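About Silis

Hi, I'm Bouchra Belhaj! Silis is me, my friend Abdelilah Chraibi and a shared workshop we rent bench space in, and what we do is teach a robot to handle flowers (yes, really). Stems, leaves, big floppy blooms, all of it on one white table.
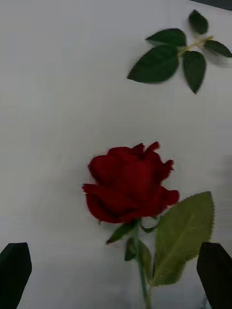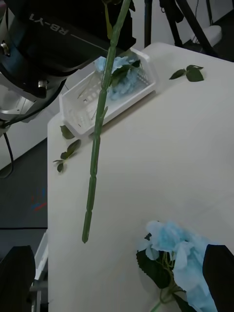 How we got going

I used to do window displays, Abdelilah fixed elevators, and we met arguing over the last free bench. That was a July. We've logged 3,407 grasps by now, and I've typed up every one of them myself – the leaves take the longest!

What we're building

Our project is called Dretudent. Abdelilah writes the motion code, I plan the bouquets and fuss over how hard the fingers squeeze. We're up to 186 hours of table time, and a rose still gives me more grief than a hydrangea.

Come by

The workshop is open to visitors from 15:00 most afternoons. Ring the bell marked Lamrani and one of us will come down.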